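Speaker notes: Érica Lins
Serve-receive data and the Illey squad, 7 seasons on
Club coaches' day, Wostitz, September 4, 2024

Opening (2 min)
Thank the hosts. Give the title and say which level the figures come from: women's indoor, regional league, one club. Do not claim they carry over to the men's game. Questions at the end, except on definitions, which people should raise straight away.

1. What was recorded
3,945 receptions, all from league matches. Friendlies and cup ties left out. Each reception graded on a four-point scale by one scorer, then a sample regraded by a second scorer working without sight of the first set of grades.
Grade 3: setter has all attacking options.
Grade 2: middle attack is lost or forced.
Grade 1: high ball to the outside only.
Grade 0: ace or overpass that the other side kills.
Read these out slowly. Last time half the room was using a different scale and the discussion went nowhere.

2. Agreement between scorers
Most disagreement sits between grades 2 and 1. The cause is the setter: a quick one turns a poor pass into a playable one and the scorer is tempted to grade the result. Our rule is to grade where the ball would land relative to the target zone, and ignore what the setter does with it. Mention that the rule was tightened in May and the older matches were regraded under it.

3. Float serve against jump serve
1,339 of the receptions were against jump serves. The rest were float, standing or jump float, which we did not separate early on and now cannot.
Main point: the jump serve gives more aces and more service errors, and the two nearly cancel out at this level. The short float to zone 2 does more harm to the middle attack than its ace count suggests. Pause here. Someone will ask about the server's own error rate - say it is in section 5.

4. Rotation effects
Our weakest reception rotation was the one with the setter in position 1. The opposite was being pulled into the passing line and the left-side passer was covering too much court. Queiroz, our opponents in the last round, served at that seam for two whole sets.
The change: three passers in every rotation, opposite released, libero moved one step towards the middle. Explain the overlap rule only if asked.
Caution: we changed the line-up and the training load in the same month, so the improvement cannot be put down to the formation alone.

5. Service errors
148 matches have usable service records. Error rate rises after a timeout and after a long rally. The timeout effect is small and I would not build a policy on it. The long-rally effect is larger, and we now let the server use more of the eight seconds.

6. Software
We enter grades in Drivero and export to a plain spreadsheet. Keep this short. The tool matters less than having the same person score all season. Paper is fine for a club starting out.

7. Training use
Passing drills are scored on the match scale, with the same target zone marked on the floor. Serves come from the far baseline, from players, at match pace. Sessions with a coach throwing from the net are still run for the under-15s but the grades are not stored.

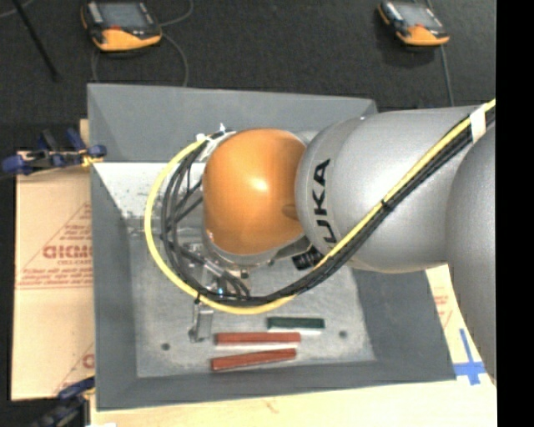 8. Limits and questions
One club, so opponents repeat. No measure of serve speed. Injured players drop out of the data, which flatters the later seasons.
If time is short, skip section 6 and take questions on rotation first.
Handout is on the table by the door, with the grading sheet printed on the back.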